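Home | Forums | Rules & Good Practice | Search | Log in

Filed under: Manipulation / House Rules and Checklists

Which rules do you keep for cloth folding cells?

Posted by Erhan Yüksel, Thursday, 09:40

Hello all. I was asked to write the working rules for our folding cell at Helstead. Two arms, one table, soft goods only. Until now every operator had his own habits, and when we compared 800 episodes in March we could see who was on shift only from the way the table looked. I would like to fix this on one page.

My draft so far:

1. The stack stays at the back of the table. The cloth to fold next is taken from the top, never from the middle.
2. Fingers stop above the cloth before they close. The operator checks both wrist views, then closes.
3. Write down every item which is on the table at the start of the episode.
4. Wipe the table at the start of each shift.

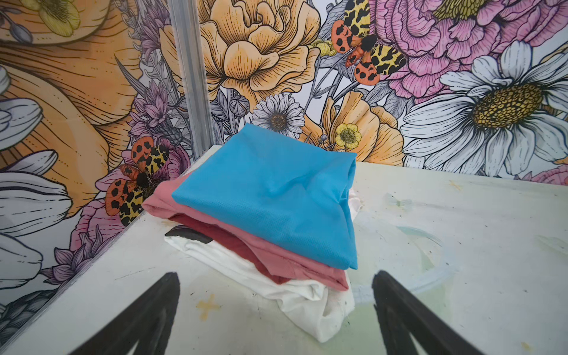
Left for rule 1: blue on top, pink under it, white at the bottom.

I am not sure about rule 1 when the bottom layer is spread wider than the others. Should the operator make the stack square by hand before start, or leave it?

---

zisum_pat, 10:15

Leave it. If you square the stack by hand each time, you are training on a stack that no home has. At Zisum we had a "tidy start" rule and we removed it after 214 episodes. The policy was very good with tidy stacks and with nothing else.

---

K_Humov, 10:52

I disagree with Pat. A rule about the start state is there so you can compare one week with the next. Make it random if you want, but make it random on purpose, with a written list of start states. "Leave it" only means the operator decides, and we are back to the habits Erhan wants to get rid of.

Also your rule 4 is too weak. Once per shift is not enough with cloth, the lint and small specks come back fast. We wipe every hour.

---

Erhan Yüksel, 11:30

Thank you both. The written list of start states I like, I will take it.

For rule 3 I have a question too. We have two kinds of episode, "clear" and "with objects". In the second kind there are other things on the table while both arms hold the cloth between them.

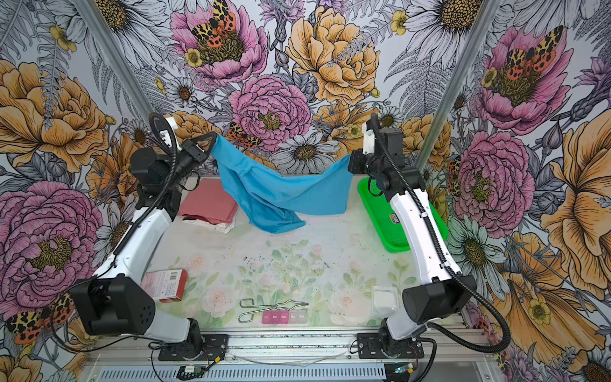
My colleague wants a minimum free area in the middle, so that a sagging cloth does not sweep over small objects. I would prefer a height rule: both grippers lift until the lowest fold is free of the table, and only then move sideways. But with a big cloth the arms do not always have this height.

---

zisum_pat, 11:48

Height rule, with the free area as the fallback when the cloth is too big. And put metal items away from the middle in any case. Tongs with wire handles catch on fabric, I lost a good towel to a pair like that.

@K_Humov every hour is a lot of wiping. Do you have numbers for it?

---

K_Humov, 12:20

No numbers, only complaints from the person who labels the close views.

---

ismail_bench, 14:05

One thing I miss in the draft is the distance to the container. We wrote ours after a finger went through the holes of a basket and lifted it together with the shirt.
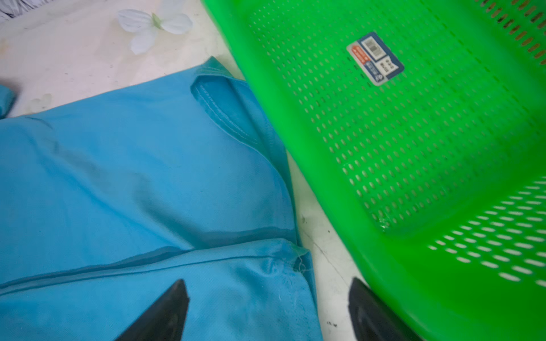 So our rule says: when a finger is next to a basket wall, the operator moves away first and approaches again from the cloth side. It costs a few seconds. In 3,000 episodes it came up 181 times, so it is not rare. Loose threads on a seam are a separate line in our sheet, we cut them before the session starts.

---

Erhan Yüksel, 15:10

The basket rule goes in as number 5. For the threads I have a doubt. If we cut them all, it is the same problem as Pat's tidy stack, no?

---

ismail_bench, 15:22

Could be. We cut them because they got into a finger joint one time, and then the rule just stayed. I will ask why we never looked at it again.

---

Erhan Yüksel, 15:40

Then I write "note loose threads, cut only if longer than the finger tip" and we test it for one month. I will post the second draft when my colleague has read it.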